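Why Do We Put Tiles on Walls and Floors?

Kitchens, bathrooms, subway stations and swimming pools often have something in common: their walls or floors are covered with tiles. This page from the Dinsa Museum of Building explains what tiles are and how they are made.

What is a tile?
A tile is a thin, flat piece of hard material. Many tiles are ceramic, which means they are made from clay that has been baked. Others are cut from stone or made of glass.

How are tiles made?
Workers press damp clay into shape and let it dry. The tiles are then baked in a very hot oven called a kiln. Some kilns reach more than 2000 degrees Fahrenheit. A glassy coating called glaze may be added to keep water out. 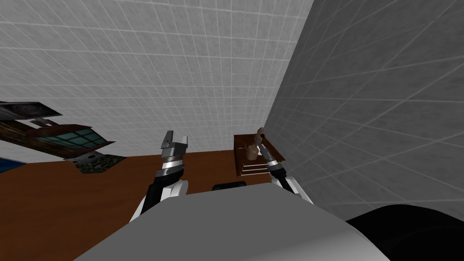
What goes between the tiles?
Tiles are set with small gaps between them. The gaps are filled with a paste called grout, which hardens and helps keep dirt and water from getting behind the tiles. At the Sostetgate swimming pool, the gaps are 2 millimeters wide.

Are tiles a new idea?
People have decorated buildings with tiles for thousands of years. The entrance hall of our museum has 2458 tiles, made in the town of Elow. They show 22 kinds of birds.

Words to know
Glaze: a smooth, glassy coating
Grout: the filling between tiles
Kiln: an oven for baking clay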